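Notes for the Friday talk, Skatley hall, 7.30 pm. Read the first bit slowly, you always rush it.

## Getting going

- Say hi, thank Aleksandra Kołodziej for getting me up here. She booked me for our first Skatley street show back when I could juggle three balls and not much else.
- Tonight's about running a small outdoor performance festival without losing your shirt or your voice. I've done it twice now and I've made most of the mistakes!
- Ask who's performed outdoors before. (Wait for the hands. Really wait.)

## Picking the acts

We had 63 applications the second year, which felt like a mountain when they were all sitting in my inbox. My first go at sorting them was just watching the videos and picking my favourites – and I ended up with four stilt walkers and no music. Lovely stilt walkers, but still.

What I do these days is draw the day out on butcher's paper first. Loud act, quiet act, something the kids can join in on, then a big one before dinner. Then I go looking for people to fill the gaps.

Tell the Konrad Duda story here. He does a slack rope routine with a violin, and on the form he wrote that he needed "two trees or similar". We had one tree. He ended up rigging off a proper freestanding frame he'd driven up with, and it was the best half hour of the whole day. Moral, if they want one: ring people and have a chat before you say no.

## The crowd

- 213 people through the gate on the first afternoon. I'd planned for 100, so we ran out of sausages and then we ran out of bread.
- Rope your circle before the crowd turns up. Once they've put a picnic rug down you won't shift them.
- Put the littlies at the front on the grass, chairs behind, standing at the back. Sounds obvious, I know, but I got it backwards the first year and had a row of grumpy grandparents staring at my bum.
- Fire acts: talk to the local brigade early, well before November if you're planning a summer show. They know the rules for your patch and I don't, so please don't quote me.

## Money (keep this short, they'll want a cuppa)

Passing the hat works if the performer does the asking. It doesn't work if I do it, I go red and mumble. Pay a base fee as well, even a modest one, and put it in writing. Nowicki Hire did us a good price on the stage because we picked it up ourselves in a mate's ute, so always ask what pick-up would cost.
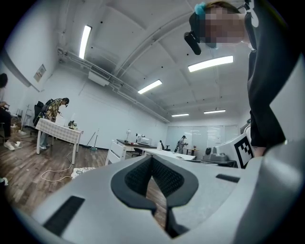 ## Rain, wind and other fun

- Have a hall on hold. Ours cost 2 slabs of ginger beer and a promise to mop.
- Wind is worse than rain for jugglers. Ask each act what they'll do if it blows.
- Decide by noon, then ring everyone. Don't text, half of them are driving.

## Questions

If it goes quiet, ask Aleksandra about the unicycle parade. Sign-up sheet for next year's crew is by the door – mention it before they stand up!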